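4.2 Does seeing the snack make people take it?

The claim that visible food gets eaten faster is repeated so often in the workplace literature that it is now rarely tested. Most of the papers we reviewed cite one another for it. When the chain of citations is followed back, it tends to end in a handful of small studies in which the see-through container was also the closer one, the fuller one or the one without a lid. We do not claim the effect is absent. We do think its size has been oversold, mostly to people who buy furniture for break rooms.

The Skarnstead records give some room to check this. They cover two floors of an office building, one stocked from closed drawers and the other from open or transparent holders, over the same stretch of spring. The supplier, Proker, refilled both floors on one schedule and logged each refill by item type. After removing incomplete entries we were left with 1033 refill records, of which 402 came from the drawer floor.

That imbalance is the first problem. A floor with more refill records looks like a floor with more snacking, and the original Zasar report reads it that way. But Zasar counted a refill whenever a holder was topped up, by whatever amount. Staff who can see that a compartment is half empty will top it up. Staff who have to pull out a drawer to find out may leave it until someone complains. The same number of packets could pass through both floors and still leave two very different logs.

The second problem is what counts as visible. The report treats "transparent" as a single condition, when even one small acrylic organizer can hold goods that are easy to recognize at a glance and goods that are not (Figure 2). Items standing upright with the printed side out are a different display from items heaped in a pile, and we would expect any effect of visibility to differ between them. No item-level coding of this kind was attempted in the report.

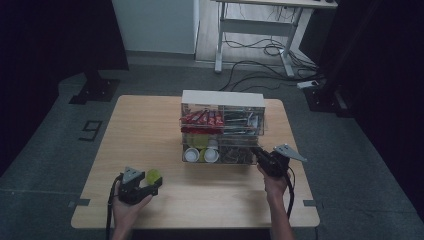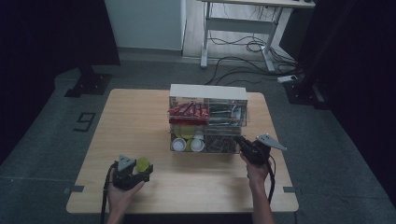
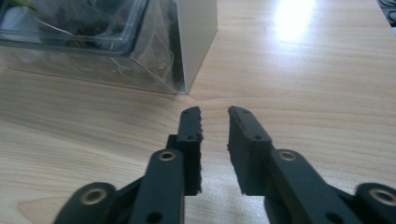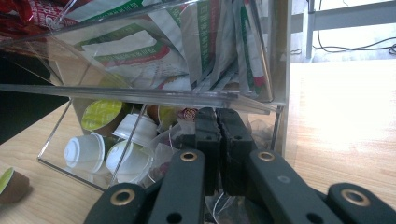
Figure 2. Light wooden table. A clear acrylic organizer appears in the first, second and fourth panels, and a clear plastic package in the third.

R. Ansari
Senior Research Fellow, Food Choice and Workplaces

We therefore went back to the quantities. For refills where the number of units added was written down, the gap between the floors shrinks a great deal, and for tea and other drinks supplies it disappears. This is awkward for the visibility account. Tea sachets on the open floor were in plain sight all day, yet people drank about as much tea as their neighbors downstairs. One could answer that tea is a habit and candy is an impulse. Perhaps so, but that distinction was brought in after the result was known, and the same move could rescue the theory from nearly any finding.

What remains is a modest difference for wrapped sweets and salty snacks. Part of it may be real. Part of it is surely distance — the open holders stood 40 steps nearer to the desks than the drawers did, a detail that appears only in an appendix to the report. Earlier work on candy dishes has the same weakness, and we see no way to separate sight from reach in these records.

There is also the question of who was counted. Visitors used the open floor for meetings, on some days up to 1000 minutes of booked room time, and they ate from the same holders. They are not in the headcount. Dividing total snacks by the number of assigned desks then inflates the figure per person on exactly the floor where the authors hoped to find an increase.

A better test would swap the containers between floors halfway through, keep the distance fixed and weigh the stock each morning. It would be dull work, and the result might well be a difference too small to notice. Until something like it is done, advice to hide the cookies in an opaque box should be treated as a guess. It may be a harmless one, though we note that closed storage had its own cost at Skarnstead, where expired stock was written off more often on the drawer floor. We return to this in Section 4.3.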